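The Corner Test

I had been at Calinstead five months when they gave me the Idiswood cell to look after. It existed only on the screen, one gripper and the tiled walls around it, but it went wrong like any other machine.

The fault was in the left finger. On every run it closed a moment after the right one, and whatever was between them got pushed sideways. The last technician had left a note saying "seems fine". I opened the fingers, sent the gripper up to the corner and stopped it there.
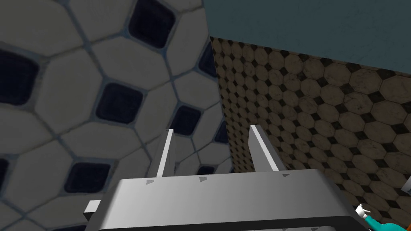

The gripper at the corner, fingers open.

I went through the settings line by line. Cadska, who wrote the controller, had allowed each finger its own delay. The right was set to 2. The left was set to 337. I found out later that it had been that way since September.

I typed in a 2, saved it and made a cup of tea while the cell loaded again.
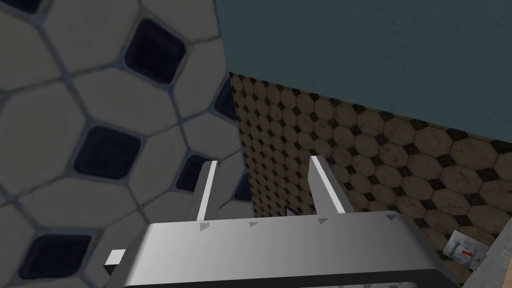 Then I ran the close command 300 times. I had meant to read while it worked, but I sat and watched the fingers instead. They met together on the first go and they met together on the last. I wrote the change in the log, with both values, and crossed out "seems fine".

Nilsuwan rang at five to ask if they could have the cell back. I said they could have it in the morning.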